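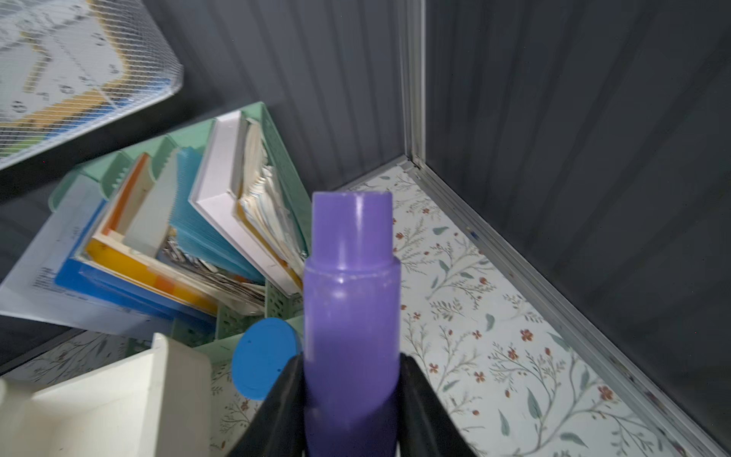
Figure 1. Wrist camera view: purple bottle held between the two fingers, file organizer behind.

Course handout, Unit 5: Notes for the visit to the Dolunance open day

These notes are for the students who will write the visit report. Please read them together with the Unit 2 notes about grippers.

The demonstration was in the Rakau hall, station 36. The task at this station is picking from a crowded bin. The walls are dark gray corrugated metal, and the floor is covered with a shelf liner with leaves and small red flowers. The operators at Goltlow change the objects between runs, so your own notes may list different things than Figure 1.

1. The grasp
In Figure 1 the fingers hold the bottle near its base. Please compare this with the drawing in Unit 2, where the contact is at the middle of the body. A low grasp leaves more of the object free above the fingers. For a tall object the tilting moment can become larger when the arm accelerates. In your report, say which grasp height you would choose for this bottle, with its narrow neck and wider body, and explain your choice.

2. The neighbors
Behind the bottle there is a mint-green organizer with a ring binder, folders and worn papers. Soft paper edges are difficult for planning, because their shape changes when they are touched. The translucent accordion folder is a different difficulty: many depth sensors give poor values on such a material. Mark on your copy of the figure two places where you would not trust the depth.

3. The camera
A camera on the wrist moves with the hand. The fingers stay at the same place in the image, but they also hide a part of it. Look at the round blue lid near the left finger and think how a second camera could help.

Report: 2 pages, one sketch of the gripper, in the Borkowska format which we used in January. Hand in by 2 Mar 2019. Late reports lose 5 points. Printed copies go to room 293.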